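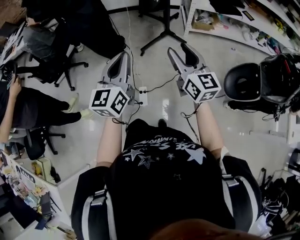 According to one student from last year's group, these notes spoke too much about the tile and too little about what is under it, and the exam was then mostly about what is under it. The complaint was fair. The order is changed this year, and the part on glazes has become shorter.

Hard Floors in Public and Domestic Rooms
Notes for unit 4: ceramic tile
Trelanau evening course

1. The base

A ceramic tile is very strong when it is pressed and quite weak when it is bent. Everything in this unit follows from this. If the base has a hollow, the tile makes a small bridge over it, and one day a chair leg or a dropped pan comes exactly on the bridge. The owner will say that the tile was bad. Usually the tile was good.

Before any work you must know three things about the base: if it is flat, if it is dry and if it is finished moving. Flat is not the same as level. A shower floor must not be level, but it must still be flat in each of its slopes. For flatness we use a long straight edge and look for light under it, first along the room, then across, then in both diagonals. Students often forget the diagonals.

A new screed must lose its water. The surface becomes pale long before the inside is ready, so the colour tells you very little. Follow the drying time of the producer and measure the moisture. In the Fanevville school kitchen, which we will discuss in the second half of the term, the tiles were laid too early, in July, when the screed looked pale as chalk. By winter a whole row had lifted near the door.

2. The adhesive

The adhesive is spread with a notched trowel, in straight lines, all in one direction. Many people make circles. Circles close the air inside and it cannot go out when the tile is pressed. With large tiles you should also put a thin layer on the back of the tile.

Do not spread more than you can cover before a skin forms. Touch it with a finger: if nothing stays on the finger, scrape it away and take fresh material. Adding water to the bucket does not help, it only makes the adhesive weaker.

3. Setting out (this will be in the exam)

Take a room 3000 mm wide, a square tile of 60 cm and a joint of 4 mm. We leave a gap of 6 mm at each wall, which the skirting will cover later.

It looks as if five tiles fit exactly. They do not, since the joints and the gaps need their place too. We have 3000 less 12, so 2988 mm for tiles and joints.

Option A, a joint in the middle of the room. Four whole tiles take 2400 mm. With a cut tile at each side there are five joints, 20 mm together. There remain 568 mm, so each cut tile is 284 mm wide.

Option B, a tile in the middle of the room. Three whole tiles take 1800 mm. With a cut tile at each side there are four joints, 16 mm together. There remain 1172 mm, so each cut tile is 586 mm wide.

Option B is better in most rooms. The edge tiles are nearly whole and the eye does not find them. Please repeat the calculation at home for a width of 1000 mm more and bring the result on paper.

4. Surface

A glossy tile reflects the window, and a white glossy tile reflects it most of all. Each small step between two neighbours is then visible in the low light of evening. Matt tiles forgive more. They also hold the dirt more, and the cleaning staff should be asked before the architect decides.

Glossy floors can be slippery when they are wet. For entrances, showers and kitchens look for the slip rating on the data sheet and not at the photograph in the catalogue. The sample boards from Gotuvus are in the cupboard in the drawing room. Please put them back in the same order.

5. Joints

Cement grout is not waterproof. It slows the water. In wet rooms the sealing layer lies under the tile, and the grout only closes the surface. Corners, and the line where floor meets wall, get a flexible sealant and never grout.

For the next meeting: read the Afolabi data sheet on movement joints, both sides. Bring a ruler and a soft pencil.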